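From: Merja Karppinen
To: gripper-maint list
Date: Jan 11, 2023
Subject: Re: Hand unit 2, finger alignment after pad swap

Ostap Marchuk wrote:
> I replaced both pads on the second hand unit and now the left one closes
> lower than the right. The offset is small but I can see it when the tips
> meet. Before I take it apart again: is this the pads, or the carriage?
> Also, is there a torque value for the pad screws? The Vistis sheet says
> "snug" and I don't know what to do with that.
>
> Solomiia thinks the old pads had the same offset and I just never looked.

Ostap,

Check the pads first. The carriage on these units rarely moves unless someone has had the cover off, and according to the log the cover has been on since June. Loosen both screws on the left pad half a turn, close the fingers by hand against a flat steel strip, hold, and tighten the screw nearest the tip first. Then the rear one. Repeat on the right. If the offset stays after two tries, swap the pads left to right. If the offset follows the pad, the pad is bad. If it stays on the left, go to the carriage.

As for torque, I use 40 cNm on the small driver and no thread locker. Min-kyu used locker on unit 1 and we lost one insert getting the screw out.

After the pads are seated, do the open-position check over the table before you try to pick anything. Set the width to full open, put the drawer unit and one block out in front, and look through the unit's own camera.
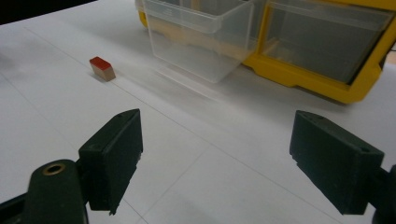
Open wide over the table, with the red-topped block and one drawer pulled out.

Both fingers should be in view with clear table between them. If one has dropped out of view the camera bracket has turned, and you need to fix that before judging anything about the pads. Look at the tip edges as well. A rough edge is fine for coarse work with the blocks. I would not accept one for the thin drawer walls, where the pad has to get behind the lip. Dress it with 1000 grit on a flat plate, a few strokes, no power tools. Wipe the dust off before the fingers are closed again.

Then repeat the check with the unit held over the floor, nothing in the grip. The table panel lines are too faint to help much. 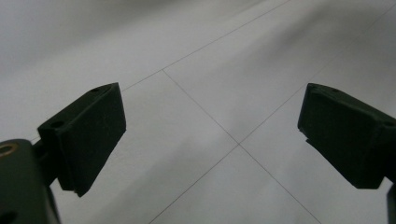
Skew between the camera and the hand is the other fault that gets taken for a bad pad, and I would rule it out before touching the carriage. Save a view at full open and another at half open with the unit clamped so it can't move. Anything on the floor must then stay in the same place in both views, and only the fingers may shift. The grout crossing between the fingers makes a good fixed point for this. Mine sits nearer the right finger, and that is harmless, as it only depends on where you hold the unit. What matters is that each finger travels the same distance toward its closed position. If the crossing itself shifts between the two views, the clamp or the bracket is loose and the readings are no use.

For the carriage, if you get that far: cover off, back out the two stop screws, run the fingers end to end by hand and feel for a tight spot. Clean the rail with a dry cloth. No oil. Set the stops again with the 15 mm gauge block between the pads and note the values in the log under your own initials.

Solomiia may be right about the old pads. Ottar keeps the used ones in the drawer marked Travurel, so you could put one back on and look.

Merja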